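Vanity Tops and Basins, Guest Bathrooms
Çınar Hotel, Piritz – Housekeeping Gallery
Updated July 30, 2021

Home > Housekeeping > Gallery > Bathrooms > Vanity

The guest bathrooms at the Çınar have a light marble vanity top with a white undermount basin and a chrome faucet. This page covers the daily wipe-down of the top and basin. Mirrors, floors and showers have their own pages. Periodic stone care is done by Flistumari and is not part of the room round.

Materials

Cloth: microfiber, 320 gsm, purple. Purple is for vanity tops and basins only. Toilets and floors use other colors, and the cloths are washed in separate loads.
Cleaner: Pisari Neutral, diluted at the cart station. The dilution for stone is 3 ml per liter of water. Do not top up a half-used bottle.
Drying cloth: same weight, same color, kept dry in the upper tray of the cart.

No vinegar, descaler or cream cleanser goes on the marble. Acid etches the polish and leaves a dull ring that cannot be wiped off. Descaler may be used on faucets during the monthly service, with the faucet removed from contact with the stone by a folded towel. It does not travel on the daily cart.

Sequence

Clear guest items to one side, or leave the area alone if the guest is staying and the top is full. Rinse the basin first so that hair and toothpaste go down before the cloth touches them. Spray the cloth, not the stone. Work from the back wall toward the front edge in overlapping passes, then around the rim of the basin, then the bowl. The faucet is wiped last with a clean fold.

Wring the cloth over the basin as often as it needs it. A cloth that drips will leave spots on the polish that show up as soon as the mirror light is on. Follow with the dry cloth over the full surface, including the strip behind the faucet and the front corner.

The amenity tray stays at the back of the top, in the corner on the right-hand side. Lift it, wipe underneath and put it back square to the wall. Check the contents against the card on the cart. Packets that are wet or creased are replaced. The tray itself is clear plastic and scratches easily, so it gets the microfiber and no pad.

Pressure should be even and light. Old water marks near the front edge often look like dirt and come up no better with force. If a mark remains after 2 passes, note it and move on.

Photos: wiping, wringing, rinsing

Wiping the top to the right of the basin. The cloth is bunched under the right hand, with the amenity tray at the back corner.
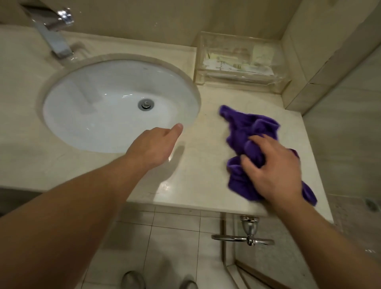 Wringing over the bowl. One hand holds the lower part of the cloth while the other twists the top.
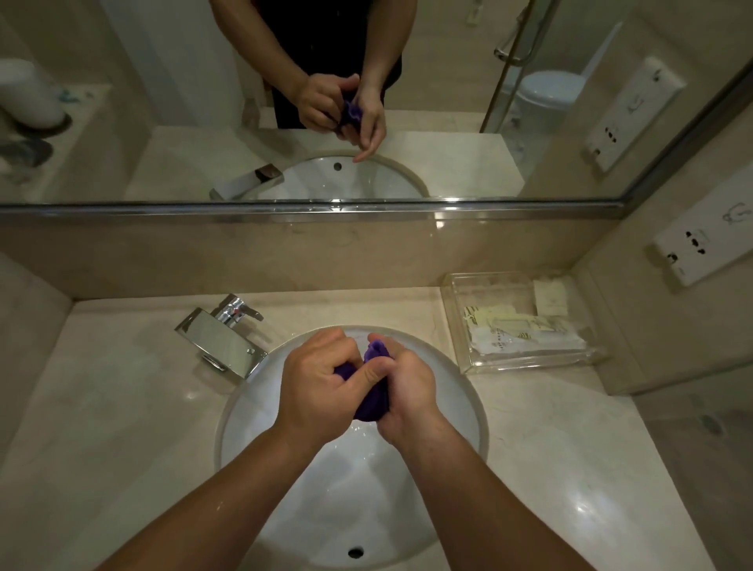
Hands under the faucet, palms together.

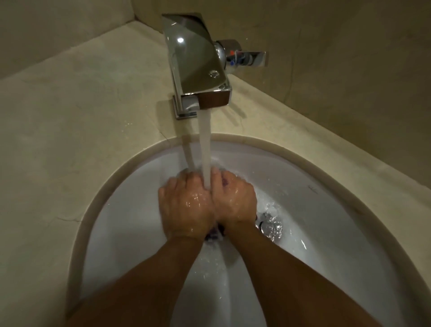 Hands and gloves

Pisari Neutral can be used without gloves at the stone dilution. Gloves are required for anything handled as concentrate and for all descaling work. Hands are washed between rooms in either case. Fingertips and the gaps between the fingers are the parts most often missed. Rinse the bowl and dry it again afterward, along with the base of the faucet.

Reporting defects

Use the maintenance sheet on the cart. Give the room number and one of the codes below.

E – etch mark or dull patch on the marble
C – chip on the basin rim or front edge
S – open or discolored sealant between basin and stone
F – faucet loose, dripping or spraying to one side
D – drain slow or stopper stuck

Code S should be called in the same day. Water that gets under the rim darkens the stone from below, and the stain takes weeks to dry out. Room 87 had this in March and the top had to be taken out by Flistumari for drying and resealing.

For code F, state whether the stream is straight or split at the spout. A stream that leaves the spout at an angle normally means scale on the outlet – this can be cleared without a new part.

Cloth count

Used cloths go in the marked net bag, closed, at the end of each floor. Cloths with frayed edges or picked loops are taken out of use, as they drag lint across the stone.

More in this gallery: Mirrors | Shower glass | Floor tile | Towel folding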